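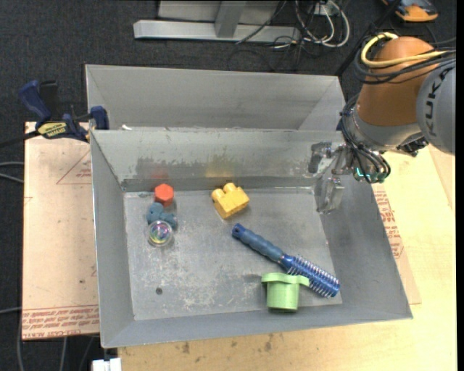
Krimskramskiste ausmisten – eine Anleitung für Leute mit wenig Geduld

In jedem Haushalt gibt es einen Behälter, in dem die Dinge landen, die keinen Platz haben. Bei meiner Schwiegermutter war es eine Suppenterrine, bei uns sind es zwei graue Metallwannen mit schrägen Wänden. Haarbürste, Baustein, Glitzerball: alles Sachen, die abends auf dem Boden lagen und schnell irgendwo hin mussten. Seit Dezember wollte ich da ran. Geworden ist es der 8. Juni.

Was man braucht

Zwei Behälter, am besten solche, denen Kratzer egal sind
Eine Schüssel mit lauwarmem Wasser, etwas Spülmittel
Eine alte Zahnbürste (wirklich alt, nicht die vom Partner)
Einen feinzinkigen Kamm
Ein Tuch, das fusselfrei ist oder es zumindest behauptet
Eine Eieruhr

Schritt 1: Wenig auf einmal

Wer alles auf den Teppich kippt, sitzt um Mitternacht noch davor und baut ein Raumschiff. Besser nur eine Handvoll in die vordere Wanne legen und auseinanderschieben, bis man jedes Teil einzeln sieht. Den Wecker auf 12 Minuten stellen. Danach ist Pause, auch wenn man gerade in Fahrt ist.

Hat die Wanne ein Loch im Boden, so wie meine, legt man für Perlen und Schräubchen vorher ein Geschirrtuch hinein. Ich habe das bei der ersten Runde gelassen und die Perlen anschließend unter dem Kühlschrank besucht.

Schritt 2: Nach Material, erst mal

Mein Freund Vivek sortiert nach Besitzer. Das klingt gerecht und endet in Verhandlungen. Ich gehe danach, was Wasser verträgt. Einfache Bausteine und Plastikteile dürfen in die Schüssel. Durchsichtige Bälle mit schillerndem Innenleben wische ich nur feucht ab, man weiß ja nie, wie dicht so eine Hülle ist. Alles mit Batteriefach bleibt selbstverständlich trocken, das habe ich auch erst einmal falsch gemacht.

Schritt 3: Die Bürste

Eine Rundbürste in einer Spielzeugkiste hat meistens schon Puppen, Hunde und mindestens ein Sofakissen frisiert. Entsprechend:

Haare mit dem Kamm lösen, immer von der Wurzel der Borsten nach außen.
Hartnäckiges mit einer Nagelschere der Länge nach aufschneiden und abziehen.
Kopf kurz ins Seifenwasser tauchen, mit der Zahnbürste zwischen die Reihen gehen.
Ausspülen, ausschütteln, mit den Borsten nach unten auf das Tuch legen.

Über Nacht liegen lassen. Wenn der Griff ein Aufhängeloch hat, kommt sie danach an einen Haken im Bad und NICHT zurück in die Kiste. Das ist der Teil, an dem ich regelmäßig scheitere.

Schritt 4: Das Unbekannte

Irgendwann hält man etwas in der Hand wie unser hellgrünes, becherförmiges Ding mit dem breiten Rand. Pushpa tippt auf Ersatzteil, die Kinder zucken mit den Schultern. Solche Teile kommen in ein Schraubglas mit Datum. Fragt innerhalb von 6 Monaten keiner danach, gehen sie weg. Zwei Tage später wird jemand danach fragen, damit muss man leben.

Einzelne Bausteine zählen übrigens nicht als unbekannt. Die wandern sofort zu ihren Verwandten, auch wenn die Kiste dafür im Keller steht.

Schritt 5: Zurückräumen

Was sauber und trocken ist und noch bespielt wird, kommt in die hintere Wanne. Die vordere wird ausgewischt und bleibt für die nächste Runde. Bitte keinen Deckel drauf, unter Deckeln vermehrt sich das Zeug.

Beschriften kann man, muss man nicht. Bei uns stand mal »Diverses« auf einer Schachtel, darin lagen dann auch Toastkrümel.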